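Sarnwood Extends Equipment Reuse Program to All Sites

Sarnwood has approved a two-year extension of its equipment reuse program, which will now apply to all 23 of its offices and training centers. The decision follows a review completed in December and takes effect in March 2023.

Under the revised policy, departments may no longer send desktop computers, monitors or printers directly for disposal. Each item must first be entered in the equipment register and offered for internal transfer. Items not claimed within the period set out in the policy will be passed to Derumik, the refurbishment contractor selected by the Office of Facilities and Purchasing.

The review found that 1,095 items left service during the previous cycle. Of these, 351 were returned to use in other departments – mainly in reading rooms, reception areas and the evening language courses. Domnica Husar, Director of Facilities and Purchasing, noted that most of the remaining items had been retired on the basis of age alone, without an inspection.

Desktop computers will be opened and checked for worn or missing parts before any decision on transfer is made. Storage drives must be removed by the Information Security Office and recorded separately.

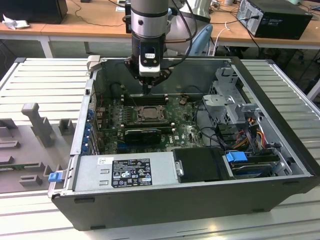
Responsibilities of Departments

Heads of department are asked to name one contact person for the register and to send the name to Florin Bogdan in the Purchasing Section. Contact persons will receive written guidance and access to the transfer list.

Furniture and laboratory supplies remain subject to the existing rules. Requests for exemption – for example, where equipment is leased – should be addressed to Kerstin Ekström, Legal Services.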